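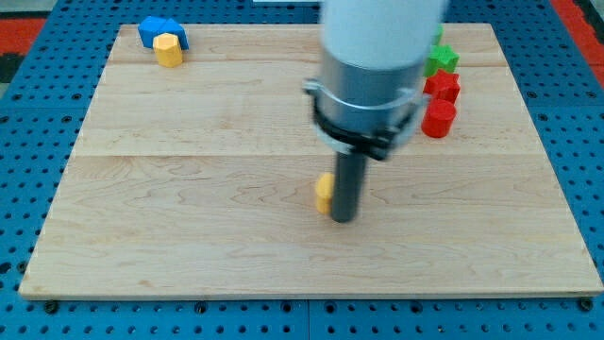 Print this page | E-mail this page

Block pushing with language commands – does relabelling help?

Bollex
I'm trying to copy a result where the arm pushes coloured blocks around a board from typed commands. I've got 586 demos, each with one instruction for the whole run. My policy picks the right colour but mixes up shapes, so "push the red star" often ends up at the red cylinder. Do I need more demos or better labels?

Siiri Mägi
Labels first, I reckon! We had the same trouble in April. We chopped our long runs into short clips and wrote a fresh instruction for each one after the fact, describing what the arm did in that clip – you get over 5 usable labels out of one run that way. Check that your held-out set has same-colour pairs in it too, otherwise your score can look fine while the policy ignores shape completely.

3 comments

Danladi
just use a bigger network, worked for me

Grakness
What camera resolution are you feeding it? Mine couldn't tell a star from a cylinder until I stopped shrinking the images so much. Labels did nothing before that.

2 shares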